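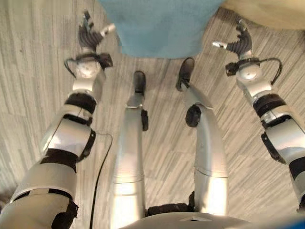
Why We Chose Laundry

Our group spent most of August arguing about a topic, and it was Ngozi Okafor who finally said we should study something every one of us does badly. The Lawal residence hall in Tarkville has 204 residents and one laundry room in the basement, and if you have ever gone down there on a Sunday evening with a full bag over your shoulder, you will know why we all agreed so quickly!

What We Did

We left a paper diary on the shelf by the door and asked people to write down when they came, how long they waited and whether they gave up and went back upstairs. Tanko Idahosa also interviewed 18 residents (over tea, mostly, and some of those conversations wandered a long way from washing, but we were glad to have them). Babatunde Briggs typed everything up, including the diary pages that somebody had spilled detergent on.

What We Found

Sunday between four and nine was by far the busiest time, which surprised none of us. What we had not expected was how much of the waiting came from finished loads left sitting in the machines. The people we talked to were shy about moving a stranger's clothes, even when they had already been standing there for 30 minutes with a textbook. Several said they would happily come on a weekday morning if they only knew the room was quiet then, and two first-year students told us they had been washing shirts in the sink for weeks.

What We Would Suggest

We would like to see a basket on top of every dryer and a friendly sign saying it is fine to move a finished load into it. A chart of the quiet hours by the elevator would help too. Ms. Akpan, our advisor, asked whether a booking sheet might work better, and we went back and forth on that one for a whole afternoon. Most of the residents we asked thought they would forget their slot, so we have left it out for now.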